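Utcombe craft fair moves to the old grain hall

2025-05-04

After nine years of squeezing itself into the school gym, the Utcombe spring craft fair is getting a bigger home. The fair will open in June in the old grain hall on Ferkum Lane, and anyone who remembers trying to get a stroller past the quilt tables last year will be very glad to hear it.

Vibeke Oddsson, who has run the fair with her cousin Ingvar Lund from the start, said they had been hoping for the hall for a long while and had more or less given up when the keys were offered to them this winter. "We said yes before we had even asked about the heating," she said, laughing. (The heating, we're told, is fine.) 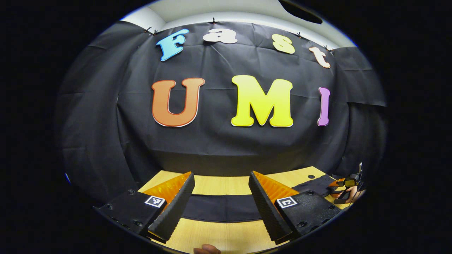
There will be room for 80 stalls this time, with the potters and weavers along the back wall and the food near the big doors, so the smell of Hrefna Hviid's cardamom buns can drift out and do its usual work on people walking by. Kimutai Mwakyusa is bringing his carved spoons again — he sold out before lunch last year — and will give two short lessons for beginners, one in the morning and one after the music.

Entry is free, as always, though a coin in the jar by the door goes toward the roof. Stall bookings are open now at the Rinaldi bakery, where there's a paper list on the counter and a pen that mostly works. Parking is behind the hall, and the gate on the river side will be kept open all day for people coming on foot.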